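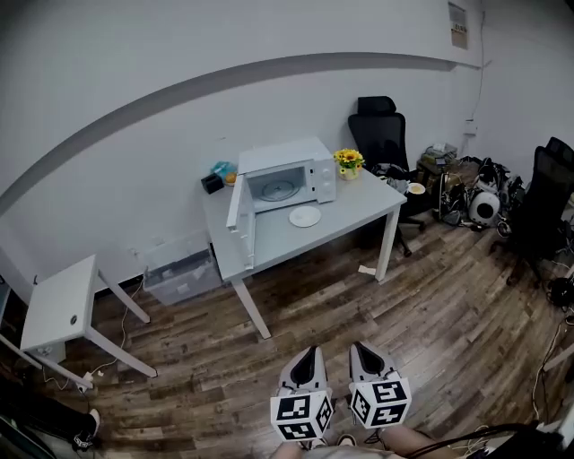
The Campos hand grippers have a sticking jaw problem, and this page is for everybody at Savedley who's been asking about it. Short version: on some pairs the jaw doesn't open all the way when you let go of the trigger, and the log says it did. It first got written up on the microwave task, the one where the door is open and the plate is lying flat on the table in front of it. Plates are thin and low, so you have to squeeze hard and let go clean. Bad combo for a sticky return spring.

Reading time: 4 min

Updated May 12, 2022. Will update again when Moltum gets back to us.

What is the fault exactly?

The return spring inside the jaw catches on its guide. You release, the fingers start to open, then hang partway. Sometimes for a moment, sometimes till you shake it. Meanwhile the width number in Nuvia jumps straight to "open" as it's reading the trigger and not the fingers. So hand says one thing, log says another.

Did anybody get hurt?

One pinch. Telmo Collado was holding a stuck jaw open with his thumb and it let go and snapped shut. Bruised nail, no cut, he was back the next day. It's on the incident sheet. Also one broken plate, dropped from shoulder height on the cabinet task. Shoes on, please, no sandals in the room.

Which grippers?

Six so far, all from the same delivery. They have a strip of red tape on the handle now and they're on the bottom shelf of the locker. If yours has red tape don't use it. If it has no tape it passed the check the last time someone did one, which isn't the same as fine forever. Check it.

How do I check mine?

Before every session:
Squeeze all the way, hold, let go. 20 times.
Watch the fingers, not the screen.
Do it pointing down and then pointing sideways. The hang shows up more sideways.
Any hang at all, even a short one, tape it and put it in the locker.

Do left and right both, please. People keep doing the one in their good hand and calling it done.

What if it sticks in the middle of a take?

Stop. Put the thing you're holding down if you can do it with the other gripper. Stop the recording, mark it "jaw". Do NOT pry the fingers apart and do not put your fingers between the pads. Unplug first, then use the plastic wedge from the drawer. Don't try to save the take, it's gone.

Can I just spray some lube in there?

No. Two people did. It gets on the pads, then everything slips, and we can't tell the one problem from the other. Consuelo Herrero has the right grease and she is the only one who opens the housings.

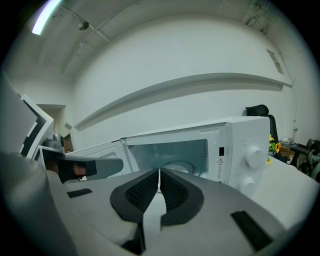 Gripper camera at the microwave, door open.

Can you see the fault in the video?

Sometimes. The gripper camera sees the jaw area so a long hang is easy to spot if you're looking for it. A short one is really hard, specially when the fingers are up against something like the door. Don't rely on the video. Ghassan is writing a script that compares finger position from the video against the logged width, he says June.

Are the marker cubes part of this?

No, separate. The cubes at the base give us where the gripper is in the room. They were fine the whole time. If tracking drops out that's a different ticket, send it to Dimas Pelupessy.

What happens to takes I already recorded?

Depends which pair you used. We pulled 1474 takes made with the taped grippers. They're not deleted, just parked in a folder called hold_jaw. When the script is done we'll run it on all of them and put back the good ones. Please don't copy stuff out of there on your own, it already happened once and it was a mess to sort out.

Why does it matter if the number is a bit off?

The arm learned from it. The test arm was letting go of plates while it was still lifting, and we spent almost 4 days blaming the arm's own controller. Swapped a cable, swapped a motor board, reloaded everything. Then Maite put the width log next to the video and there it was. The arm was doing what the logs told it. Until the retrain is done the test arm handles plastic only and the speed limit stays on low. Nobody inside the yellow line when it's powered, same rule as always.

Do I have to redo my tasks?

Probably some. Microwave and cabinet for sure. Drawer and towel look OK, a late release doesn't change much there. Wait for the list before you book the room.

Do we get replacements?

Asked. Moltum has two of the bad ones and said the spring guide may be out of size. No date, no promise yet. In the meantime there's fewer pairs than people so sign them out on the sheet and sign them back IN.

Is the trigger reading going to be fixed too?

That's the real fix if you ask me. A sensor on the finger itself. Ghassan has one taped up on a bench unit and it works ok but it adds weight and the wire gets in the way of your wrist. Don't expect it soon.

Who do I tell?

Gripper problems: Consuelo Herrero, in person if you can, she doesn't read chat much.
Takes and the hold folder: Maite Cabello.
Anything that hurt or nearly hurt: incident sheet by the door frist, then Maite. Near misses count. Telmo's jaw had hung twice that same morning and neither one was written down.

Get Savedley lab updates by email. Enter your address to subscribe. You can unsubscribe at any time.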